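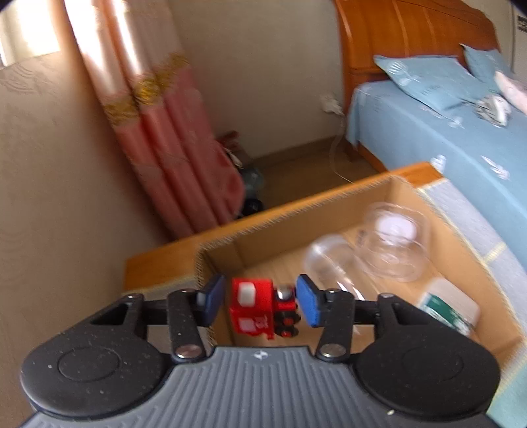 뚜껑이 열린 종이 상자와 작은 빨간색 장난감 차

풀라담 (영화)

《풀라담》(Fladham)은 배우 벤하민 발데베니토(Benjamín Valdebenito)가 주연한 110분짜리 코미디 드라마 영화예요. 제작은 훌스카(Hulska), 배급은 브라켄트(Brakent)가 맡았습니다. 저는 이 영화를 극장에서 두 번, 집에서는 셀 수도 없이 봤고 (OST는 지금도 출퇴근길에 들어요!) 그래서 이 항목에는 제 사심이 좀 섞여 있습니다. 틀린 데가 보이면 토론란에 편하게 적어 주세요.

개요

풀라담은 영화 속 바닷가 마을 이름이에요. 한때 잘나가던 액션 스타가 매니저도 없이 이 마을에 내려와 작은 여객선 회사의 홍보 모델이 된다는 이야기인데, 처음 시놉시스만 읽었을 때는 솔직히 별로 안 끌렸어요. 그런데 막상 보면 초반 20분이 정말 빠르게 지나갑니다. 발데베니토가 그동안 주로 총 들고 뛰는 역할만 했던 사람이라, 매표소 앞에서 할머니들한테 혼나는 장면만으로도 한참 웃었어요.

줄거리

※ 결말은 적지 않았습니다.

액션 배우 '니가투'(Nigatu)는 후속편 계약이 깨진 뒤 어릴 때 잠깐 살았던 풀라담으로 돌아갑니다. 마을 여객선 회사는 손님이 줄어 곧 문을 닫을 처지이고, 사장은 니가투를 알아보자마자 선착장에 걸 대형 포스터부터 찍자고 해요. 니가투는 하루만 도와주고 떠날 생각이었지만 배편이 끊기는 바람에 마을에 남게 되고, 그사이 예전 동료가 새 영화 대본을 들고 찾아옵니다. 여기서부터 영화 톤이 꽤 달라져요. 웃기기만 한 영화인 줄 알고 갔다가 중반 선실 대화 장면에서 훌쩍거렸다는 분들이 주변에 많았습니다 (저도요).

제작

촬영은 9월에 시작했고, 대부분 실제 항구에서 찍었다고 합니다. 발데베니토는 배를 모는 장면 때문에 조타 수업을 따로 받았는데, 제작기 영상을 보면 첫날 멀미로 고생하는 모습이 그대로 나와요. 본인은 인터뷰에서 "배 위에서 대사 세 줄 하는 게 건물에서 뛰어내리는 것보다 힘들었다"고 했습니다.

선착장 축제 장면에는 주민 엑스트라 100명이 나옵니다. 원래 대본에는 없던 장면이고, 리허설 중에 주민들이 부르던 노래를 감독이 마음에 들어 해서 넣었대요. 이 노래가 엔딩 크레딧에 한 번 더 나오니까 불 켜진다고 바로 일어나지 마세요!

홍보와 팬 행사

2019년 4월 8일에 열린 첫 팬 시사회는 977석 규모 상영관에서 진행됐습니다. 신청자가 3615명이나 몰려서 추첨을 했는데 저는 당연히(?) 떨어졌어요. 당첨된 친구 말로는 발데베니토가 극 중 선장 모자를 쓰고 나와 무대 인사를 하다가 대사 하나를 통째로 까먹었고, 객석에서 대신 외쳐 줬다고 합니다. 예고편에 나온 대사라 다들 알고 있었던 거죠.

여객선 승차권처럼 생긴 입장권도 인기가 많았어요. 뒷면에 가짜 시간표가 인쇄되어 있고, 도착지 칸은 비어 있어서 각자 가고 싶은 곳을 적는 식이었습니다. 브라켄트가 나중에 일반 상영 때도 같은 디자인을 나눠 줬지만 종이 색이 달라요. 수집하시는 분들은 시사회 쪽이 청록, 일반 쪽이 회색이라는 것만 기억하시면 됩니다.

평가

평은 좀 갈렸어요. 발데베니토의 연기 변신은 대체로 좋은 소리를 들었고, 특히 사장 역과 주고받는 말싸움 장면이 많이 언급됩니다. 반면 동료 배우가 등장한 뒤의 전개가 급하다는 지적도 꾸준히 나와요. 제 생각에도 대본을 받고 고민하는 부분은 조금 더 길었으면 했습니다. 삭제 장면에 그 내용이 들어 있던데 왜 뺐는지 모르겠네요.

여담

니가투가 극 중에서 출연했다는 액션 영화의 포스터는 전부 이 작품을 위해 새로 만든 것입니다. 매표소 벽에 붙은 세 번째 포스터에는 훌스카 직원들 얼굴이 악당으로 들어가 있어요.

발데베니토는 촬영이 끝난 뒤에도 조타 수업을 계속 듣고 있다고 합니다. 속편 얘기는 아직 공식 발표가 없으니, 소문만 보고 이 항목에 추가하지는 말아 주세요.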